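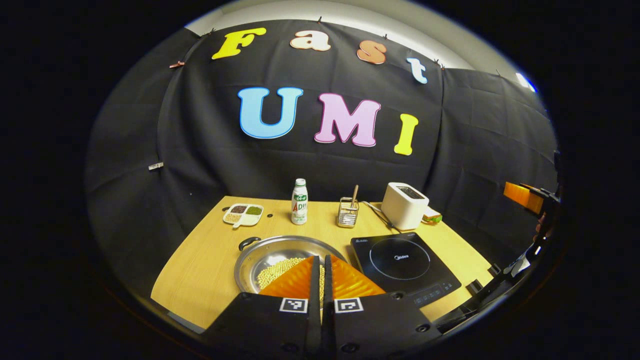
Finger play on the Panwood hand-held is two separate faults that turn up together, and I spent most of a month fixing one and blaming the other. Laurier's note (quoted further down, trimmed of the part about parking) describes both in the same breath, as I did when I first had it. The test I trust now needs no instruments. Pinch the handle of the orange spatula, push the blade into the front of the pot of soybeans, and lean on it. A handle that rolls between the fingers means pads. A handle that stays put while the tool itself seems to think about it for a moment means the slide. Dry beans push back a good deal more honestly than the foam block that came in the Horgan kit, and they don't get crumbs in the carriage.

Laurier Pelletier wrote:

> We inherited the second hand-held from the Naltumik bench and
> I've been asked to get it running before November. It came with
> no paperwork except a sticky note reading "fingers ok". The
> fingers are not ok. There is side play at the tips, the width
> reading wanders when nobody is touching the trigger, and
> anything with a long handle slowly turns over in the grip, like
> someone trying to get comfortable in an airline seat.
>
> I tightened everything I could find. That made it stiff and
> still loose, which I did not know was available as an option.
>
> Questions:
>
> Do you shim the slide or replace it?
> What do you do about the pads?
> Do the marker squares need to come off for any of this? I would
> prefer to leave them alone. They look like they were put on by
> somebody careful.
> How often do you service it, or do you wait until it
> complains?

Taking these in the order I wish I'd taken them.

> Do the marker squares need to come off for any of this?

No. Please don't. There's one on each side of the fingers, on the angled faces, and you can reach all the carriage screws without lifting either. I know this now. The first time, I peeled the left one to get at a screw that turned out to be cosmetic, stuck it back by eye, and then recorded 181 takes before I overlaid an old one on a new one and saw that the square had gone on at a tilt. All 181 went in the bin, along with my reputation for having a good eye.

If one really is damaged, replace both from the same print, on matte stock, and redo the width calibration from closed to fully open before you record anything. Wipe them with a barely damp cloth. No alcohol: our printer's black comes off on the wipe and leaves you with a very clean gray square.

> Do you shim the slide or replace it?

Shim it, once. If it comes loose again, replace it.

Take the tool off its grip and lay it fingers up on a towel. Back the four carriage screws off half a turn each, going corner to corner. Run the fingers from closed to open by hand and feel for the tight spot. On ours it was near fully closed, where all the work happens and where all the wear is too. Put the thin shim from the Horgan kit on the loose side only. I once did both sides for symmetry and produced your "stiff and still loose" result exactly, so at least you are in company.

Then bring the screws up in the same corner order, a little at a time, moving the fingers between each pass. Stop when the tips have no side play and the fingers still travel under the weight of the trigger finger alone. If you feel the urge to give it one more nip for luck, put the driver down and go look out of a window.

Thread locker goes on last, the weak kind. I use the Brandik because there's a bottle of it in the drawer. Somebody before me used the strong kind on one screw out of the four, and I still think about them.

> the width reading wanders

Before you suspect the software, check the light and check the cable. On ours the wander was one square going pale at one end of the bench, where the overhead fixture hit it flat on. The width gets worked out from the two squares, so if one of them washes out, the number starts guessing. Turning the bench a few degrees fixed it, and cost nothing apart from a morning's argument about which way the bench had always faced.

The black cloth helps here as well. We have it hung around the back and both sides of the table, clipped where it wants to sag, and I stopped trying to pull the folds out of it long ago. A tight sheet sounds better on paper, but ours drummed every time the air handling came on. Folds are fine as long as they are the same folds next week. Check the clips when you check the tool.

> What do you do about the pads?

Replace them early. They go shiny before they go thin, and shiny is already too late for a smooth plastic handle. Scuffing with fine paper buys you a few days and I have done it far more often than I would admit off this list. Change left and right together, press them on with the fingers closed on a flat strip of steel, and leave them overnight. The adhesive claims an hour. The adhesive is an optimist.

After fitting, check that the pads meet along their whole length. If they touch at the tips and gap at the root, you've got toe-in, and the handle will pivot around the tips no matter how new the rubber is. That's a slide problem again, so go back up two sections. Sorry.

> How often do you service it

Every 300 takes: wipe the markers, feel for side play, look at the pads, run the bean test. Every 1,000: carriage screws out, old grease off, new grease on, full width calibration. I write the take number on masking tape and stick it on the lid of the tool case, and that is the entire maintenance database. It has never needed a password reset.

A few things about the bench that I'd want to know if I were inheriting one:

Keep the cooktop cable behind everything. A cable that creeps forward will find the hand-held eventually, and the hand-held always loses.

Unplug the cooktop before you service the tool on that table. A control strip is easy to brush with a sleeve, and a towel is a poor thing to leave lying on a hotplate.

Beans get into the carriage if you tip the tool over the pot to look at the fingers. Tip it over the table. One mung bean in the slide feels exactly like a worn bearing, and I ordered the bearing.

Don't oil anything. If it squeaks, it wants grease, and less of it than you think.

As for "stiff and still loose": take out every shim that's in there, start from none, and write down what you removed. I'd bet on a shim on the wrong side, and on the sticky note having been written by whoever put it there. If the tips still rock with everything at zero, send me the shape of the wear on the closed end and I'll compare it with our old slide, which I kept in a jar for reasons that may now finally have arrived.

One open question of my own, for anybody on the Naltumik side: has someone tried the longer carriage from the newer Horgan kit in the old body? The screw pattern looks the same in the drawing. So did the last one.

Last updated: October 2025

Contact the list owner | © Panwood bench list | Back to top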